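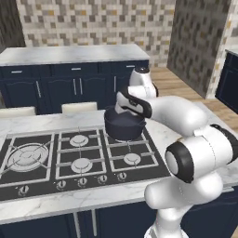

By the Dunley Automation Notes desk

The engineer who runs gripper testing at Pestetar would prefer to talk about controllers. When we rang her at the company's office in Cernwood, she had spent most of the morning reading log files from the kitchen simulation, and she said the gripper questions tended to turn into controller questions sooner or later.

"People ask me which fingers to buy," she said. "I ask them what is closing the fingers. You can put very good hardware on a bad close command and it will look like bad hardware."

Pestetar sells advice to firms that want an arm for light handling work. It doesn't make arms or grippers. Since February the team has been comparing two controllers on the same simulated arm, in the same simulated kitchen, with the same list of jobs. The first is a plain position controller, where the arm is told where to go and goes there. The second, called Jin inside the company, also listens to the force at the wrist and gives way when it meets something.

The pot job was her choice. The gripper has to come in over the rim, get its fingertips against the wall and hold. "A pot is a big object with very little to get hold of," she said. "The wall is thin, the lip gets in your way, and if you're a few millimetres out you come down on top of the rim. Then we find out what the controller does about it."

What the position controller does, she told us, is keep pushing. In simulation that costs nothing except an ugly trace and sometimes a pot that shoots off across the worktop. Jin backs away and tries again slightly to one side. It's slower. On easy starts, where the pot is well placed and the arm has room to fold, she could see no benefit from it at all.

"I'd rather say that plainly," she said. "If your parts always arrive in the same place, buy the simple one. It will be finished while mine is still feeling its way in."

The comparison has reached 1,519 runs. Every job gets 200 starts with each controller before the team will discuss the result, and the jobs that haven't got that far are left out of the tables. We asked why that many. She said it was what the machines could get through overnight, and she didn't want to dress it up as statistics.

We asked whether a rendered kitchen was a fair place to judge anything. She has heard this before, mostly from customers. Her answer was that it is fair for comparing one controller with another, as both get the same errors in the contact model. She does not use it to predict how either will behave on a factory floor. "The friction is wrong. I know it's wrong. It's wrong for both of them."

She is less relaxed about cloth and other soft things.

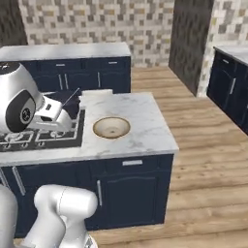 Camera placement took up more of the project than the controllers did. The team tried 4 views before settling, and the argument was always over what the gripper hides from you at the moment you most want to see. A view over the left of the island is a good example. The big round joint and the housing behind the fingers cover the rear of the stovetop, and the dark cloth-like object lies just beneath and behind the fingers, so an operator watching from there would have to guess at the gap. The sink is there to be seen, down to the drain at its centre, for a job that doesn't involve the sink. "You get a lovely look at the wrist," she said. "I don't need a lovely look at the wrist."

Her preference is for a view from the side, low enough to show the fingertips against the rim, with a second one mounted on the wrist. She admits the wrist view is poor once the fingers are down inside something dark. Navy objects on a black stovetop are hard work for the vision code as well, and she has left the colours alone on purpose.

The arm itself has been the least trouble. Reaching across the island with the elbow folded is awkward, and some of the planned paths brought a link closer to the cabinets than she liked, so the planner now keeps a wider margin there. Both controllers use the same planner. She changed the margin once, early on, and threw away the runs that came before it.

What would she do differently? "Start with one gripper and finish it. We swapped finger shapes in the middle and I lost a good while working out which results belonged to which fingers. Write the finger version in the log. It's one line."

Pestetar plans to move the pot job on to a bench arm once the remaining jobs are done. The position controller will go first, with the speed turned well down, and Jin after it. She expects the real rim to be less forgiving than the simulated one and has ordered spare fingertips.

Automation > Grippers and Control > Interviews

Last updated: October 10, 2019

Comments

Guest wrote:
Agree on the cameras. We had ours above the wrist and could not see a thing once it closed. Moved it to the side and wished we had done it sooner.

Guest wrote:
Is the slower time for Jin per grasp or for the whole job? If it's per grasp that would rule it out for us.

Guest wrote:
Would like to see the same pot with the lid on. Knobs are harder than rims in my experience, mainly with boxy fingers.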